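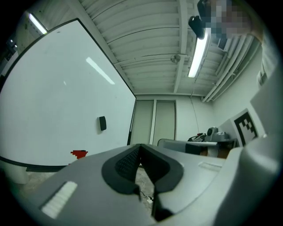

Opening (get to the floor fast)

Hello everyone, thanks for coming. I'm going to talk for half an hour about concrete floors, and I promise I could do three hours. Hands up if you work on one. Keep your hand up if you've ever looked at it properly. Wait for the laugh, then go.

Say early: I'm a floor person. My day job at Greris is grinding, sealing and fixing slabs in old workshops. Elango Reddy got me into it, so complaints go to him.

Why a slab is never finished

Concrete goes on changing long after the crew has packed up. It gives off water for months, it shrinks a little as it does, and the shrinking has to go somewhere. If you cut joints, it goes into the joints. If you don't, it picks its own line, usually straight past the front door where the client stands.

Pass around the three samples now, and ask people to rub them with a thumb. The dusty one was troweled while there was still water on top. Same mix, same day as the smooth one! I love this bit, don't rush it.

The Sadance job

This is the main story, so take ten minutes. Former bus garage, 4,000 square feet, poured in two halves by two different crews. You can still see which half is which from the doorway – one is a warm gray, the other nearly blue.

Sreekumar Kandasamy ran the survey. He dragged a length of chain across the whole slab and listened. A sound floor rings and a hollow one goes dull, and once you've heard the change you will never stop hearing it. (Do the chain demo if the venue lets us. Ask first.)

We found six hollow patches, every one of them on the blue side. The owners had been quoted for tearing out that entire half. We drilled, injected and ground it back, and the floor stayed. Mention that the drains were the worst of it and that I was wrong about the drains. Manikandan Reddy told me the fall ran toward the back wall, I said it ran to the front, and we tipped out a bucket. It ran to the back.

Moisture, and please don't skip it

If people remember one thing, let it be the plastic sheet test. Tape a square of clear plastic to the floor, all four edges, and leave it overnight at least. Dark concrete or beads of water under the sheet means you wait before you coat anything. A dry sheet doesn't prove the slab is dry all the way down, so on a paid job we put probes in holes as well.

Hafþór Ragnarsson has a lovely line about this, that a floor coating is only as patient as the person who ordered it. Get the name right. Practice it in the car.

Sealers

Keep this short, they'll ask anyway. Penetrating sealer soaks in and leaves the look alone. Film-forming sealer sits on top, gives you shine, and shows every scratch from a dragged pallet. For a working shop I nearly always go with the first kind. For the café at Tô we used the second and it looks gorgeous, and they re-coat it every August when they close.

Skip the chemistry slide if we're past the twenty minute mark.

Cleaning

Neutral cleaner, plenty of clean water, soft pad. No vinegar! Somebody will say their grandmother used vinegar. Vinegar is an acid and it eats the surface, and you can watch it fizz on the dusty sample if there's time.

Sweep before you mop. Grit under a wet mop is sandpaper.

Questions I usually get

Can I polish my garage myself? Yes, rent a grinder, start in the corner where the freezer goes.

Are cracks bad? Hairlines mostly aren't. Put a pencil mark at each end with the date and look again in a few months. If one side is higher than the other, call someone.

How much did the bus garage cost? Don't give the number. Sohail Jatoi is in the second row and can talk budgets afterward.

Before I sit down

Thank Fostus for the room and the coffee. Collect the samples – we lost one last time. Handouts are by the door, 128 printed, and the chain is heavy, so somebody please help me carry it out.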